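Irnix Wrist Kit – sample set and getting-started notes

README, last revised May 20, 2026
Maintained by the documentation desk at Tokley

Hello, and thank you for downloading this. The folder you have just unpacked goes along with the Irnix Wrist Kit, our add-on package for people who already own a robot arm and would like it to record what its gripper is doing, from close up, while a person works alongside it. We wrote this file for two kinds of readers: those who have bought the kit and want to check their own recordings against ours, and those who are still making up their minds and would like to see real footage first. If you are in the second group, please take your time. The sample set is free to look through whether or not you ever buy anything from us.

What is in the folder

clips/ holds 286 short recordings, each in its own subfolder
notes/ holds one plain text note per clip, written by the person who watched it through
logs/ holds the gripper opening and joint readings that go with each clip
tools/ holds a copy of Plarkenance, our viewer, along with its own short manual
LICENSE.txt
CHANGES.txt
README.txt, the file you are reading now

Together the clips make up what we call the Dinsa set. The name was a working title that we meant to replace before release, but by the time we got to it every script in the building had it written in, so Dinsa it stays.

What the kit does

The Irnix Wrist Kit is a small camera, a clamp, a cable with strain relief, and the software that lines up the pictures with the arm's own readings. The camera sits close to the gripper and looks out past the fingers, so a good part of every picture is taken up by the robot itself. New users sometimes write to us in their first week to ask if they have mounted it wrong. Most of them haven't! The fingers are supposed to be there, because the whole point is to see what they are touching and how close they are to touching it.

You do give up the wide view, and we would like to be plain about that before you spend any money. A wrist camera is poor at telling you where the arm is in the room. It is very good at telling you what the gripper has in front of it, and at the moment of a handover that is usually what you want to know. Customers who need both tend to keep a fixed camera of their own running on a tripod, and the kit will happily share a clock signal with it.

What the clips cover

We recorded the Dinsa set over several sessions in April, using everyday things that people around the office were able to bring in. There are no special test blocks in it. We went back and forth on this for a good while, since test blocks make for nice clean numbers, and in the end we decided that anyone shopping for a kit like this already has more pictures of colored cubes than they need.

The clips fall into two main groups, handovers and floor reaches. In a handover, a person and the gripper both have hold of the same thing for some part of the clip. In a floor reach, the arm is down low with items lying on the ground nearby, and quite often somebody's feet are close by as well. Of the full set, 76 clips are marked as handovers of thin, flat things such as cards, envelopes and folded paper, which are fussy to hold and show up weaknesses in a grip very quickly.

A hotel key card between a person's fingers and the gripper:
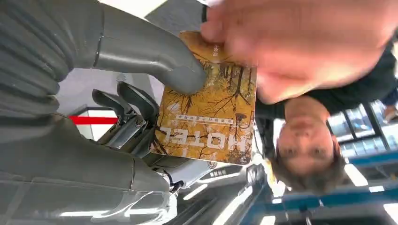
Low over the carpet, with a sneaker close to the arm:
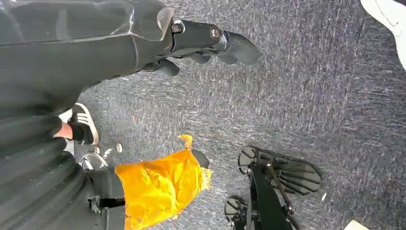

Each clip folder is named with a group letter and a running number. H is for handover, F is for floor, and X is for the handful of recordings where our reviewers could not agree. We left the X clips in because buyers told us they like to see the awkward cases, and because we rather like them too. If you are training anything on this data, you may want to leave X out on your first pass and bring it back later once you have a feel for the rest.

How the notes were written

Every clip was watched from beginning to end by one reviewer, who wrote a short note in ordinary sentences, and then by a second, who could correct the note but not replace it. Corrections are marked with a plus sign at the start of the line. The notes say what is being held, which part of the gripper is touching it, and whether a person is touching it too. Where a reviewer was unsure what something was, we asked them to write "unclear" and move on. You will run into that word fairly often in the floor clips. Bags, straps and wrinkled sheets of one thing or another can be hard to name when seen from a foot away, and a wrong name does more harm in a training set than a missing one.

We did not draw boxes or outlines around anything. If your work needs them, Plarkenance can import boxes made in most common tools and will show them over the clip.

Installing and opening the set

You will want 316 gigabytes of free disk space before you begin, which covers the unpacked clips and the preview files Plarkenance makes the first time it runs. Please do let it finish making them. It is slow on older machines, and the progress bar has a habit of sitting near the end for longer than seems decent, but it is still working.

1. Unpack the whole folder onto a local drive. Network drives will work, though scrubbing through the clips gets choppy.
2. Open tools/ and start the Plarkenance installer for your system.
3. When it asks for a set, point it at the top folder, the one that holds this README, and leave the subfolders as they are.
4. Choose "Build previews" and go have lunch.
5. Open any H clip first. Those are the shortest, and if the picture and the gripper trace move together you can be fairly sure that everything landed in the right place.

If the picture and the trace drift apart, look in the Settings panel for "Log offset" and make sure it is set to zero. A leftover value from an earlier project is the usual culprit. Plarkenance remembers this setting between sets, and we know that it shouldn't. A fix is on the list.

About orientation

Frames are saved the way the camera delivers them. Wrists turn, so expect clips where people and ceilings end up in places you would not look for them. Plarkenance has a rotate button that affects the view only, and the stored files stay as they were. Should you want everything upright for your own purposes, the joint readings in logs/ give you what you need to work out the turn for each frame, and a small script called level.py in the tools folder will do a decent first job of it.

People in the recordings

Faces, hands and feet all appear in the Dinsa set. Everyone who took part signed a release that covers research and product testing. The release does not cover advertising, identification of any person, or passing the clips along to a third party, so please don't use them for those things. If a participant asks us to take a clip out, we take it out, raise the version number and list the change in CHANGES.txt. We ask that you check for a new version now and then and delete what we have deleted. It is a small chore and we would be grateful.

Known limits

The lighting is ordinary indoor lighting, with whatever came in through the windows added on top. Bright areas wash out in a fair number of clips, and we have not tried to fix them.

Anything very close to the lens is blurred. The camera in the kit has a fixed focus, set for the space just past the fingertips, so a hand that comes in nearer than that will go soft. Buyers who work mainly with small parts can order the kit with a closer focus at no extra charge, but it has to be set before shipping.

The gripper trace in the floor clips has gaps. Our logging computer dropped readings whenever the disk was busy, and we did not notice until the sessions were over. The gaps are marked as blank rows, never as zeros.

There is no sound in any of the clips.

All of the sessions used people who were used to being near a robot arm. They are calm about it, and they tend to hold still and wait. Somebody meeting an arm for the first time will behave quite differently, so please don't treat this set as a picture of how the general public hands things over.

Trying the kit itself

If the clips look like something you could use, Tokley lends out the Irnix Wrist Kit for 2 weeks at a time. You pay return shipping and nothing else. We will ask which arm you have, what kind of wrist flange it uses and how long a cable run you need, so it saves a round of messages if you have those details ready. The loan kits have been around the block a few times and the clamps show it, but the cameras are checked between borrowers.

Reporting problems

Write to the support address in LICENSE.txt and put the clip name in the subject line. Reports about the notes are every bit as welcome as reports about the software. If you think a reviewer has named something wrongly, tell us what you see and at what time in the clip. We do go back and look, and corrected notes go out with the next version.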